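Planifier à deux bras : « le temps de calcul n'est plus notre problème principal »

Chez Flarnau, l'équipe logicielle travaille depuis l'hiver sur Ilatard, une couche de planification et d'exécution pour cellules à deux bras sur table. Le projet est mené avec Prundia, qui fournit le module de perception. Nous avons interrogé la responsable du planificateur dans les locaux de la rue Desjardins. Elle a souhaité que l'entretien porte sur le logiciel et que son nom n'y figure pas.

Un seul espace de configuration, ou deux

Le premier choix d'architecture a été de ne pas traiter les deux bras comme un système unique. « Un planificateur joint donne des trajectoires correctes, mais la dimension de l'espace double et les temps deviennent irréguliers. La médiane reste acceptable, la queue de distribution ne l'est pas. » Ilatard planifie donc chaque bras séparément, puis résout les conflits dans le temps. Chaque trajectoire réserve un volume balayé, discrétisé par tranches de 20 ms. Si deux réservations se recouvrent, le bras de moindre priorité est ralenti. S'il ne peut pas l'être suffisamment, il est replanifié.

La priorité n'est pas fixe. Elle revient au bras dont la pince est la plus proche de sa cible, avec une hystérésis pour éviter les alternances. « Sans hystérésis, on obtenait des blocages où chaque bras cédait le passage à l'autre. Cela se voit très bien dans les journaux et très mal dans les tests unitaires. »

Le budget accordé à une replanification est de 600 ms. Au-delà, l'exécuteur garde la dernière trajectoire valide jusqu'à son prochain point d'arrêt sûr. Sur la suite de régression, qui compte 519 tâches enregistrées, 18 dépassent encore ce budget. Presque toutes imposent un croisement des avant-bras au-dessus de la zone centrale.

Les câbles, absents du modèle

Le modèle géométrique comprend les segments rigides, la table, le rail et les parois. Les câbles n'y figurent pas. « Un câble agrafé le long d'un bras forme des boucles dont la position dépend de la configuration et un peu de l'historique. Nous avons essayé une chaîne de capsules articulées. Le coût en vérification de collision était élevé et la précision décevante. » L'équipe a retenu des enveloppes conservatrices autour du coude et du poignet, complétées par des bornes sur la rotation cumulée de chaque axe. Le planificateur refuse certaines configurations pourtant atteignables, ce qu'elle juge acceptable.

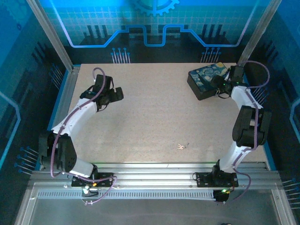
La perception des petits objets

Un trousseau de clés posé entre les deux bras occupe très peu de place sur un plateau beige moucheté. Le métal est pâle et le contraste faible. « La texture du plateau produit des détections parasites à la même échelle que l'objet. Si on relève le seuil, on perd les clés. Si on le baisse, on récupère du bruit. » Le module de Prundia fournit désormais une carte de confiance au lieu d'un masque binaire, et c'est Ilatard qui décide, selon la tâche, du niveau requis pour engager une approche.

Le décor des parois, un motif de circuit imprimé bleu, a posé une difficulté distincte : des lignes nettes et des points répétés sont des amers séduisants pour un algorithme de recalage. Le calibrage extrinsèque ignore maintenant tout ce qui se trouve hors du plan de travail. La même règle vaut pour les couvercles illustrés. Une boîte au décor chargé donne beaucoup de points d'intérêt, mais mal répartis, et l'estimation de pose s'appuie d'abord sur les arêtes.

Pour un trousseau, l'équipe a renoncé à estimer une pose complète. « Les clés bougent les unes par rapport aux autres dès qu'on les touche. Une pose à six degrés de liberté n'a pas beaucoup de sens. Nous cherchons une région de saisie et une direction d'approche, puis nous vérifions l'ouverture des doigts après fermeture. »

Journaux et rejeu

L'outil le plus utilisé en interne reste le rejeu. Chaque exécution enregistre les consignes, les états articulaires, les réservations de volumes et les cartes de confiance sur une horloge commune. Une tâche peut être rejouée contre une nouvelle version du planificateur sans mobiliser la cellule. La limite est connue : dès que la nouvelle trajectoire s'écarte de l'ancienne, les observations enregistrées ne correspondent plus. Le rejeu signale alors le point de divergence et s'arrête.

La prochaine version, prévue en juin, doit traiter le passage d'objet d'une pince à l'autre. Les réservations de volumes l'interdisent par construction, et il faudra une exception locale, limitée aux doigts. « Nous avons une version qui fonctionne en simulation. Le contact y est modélisé de façon trop favorable, donc je n'en tire pas de conclusion pour l'instant. »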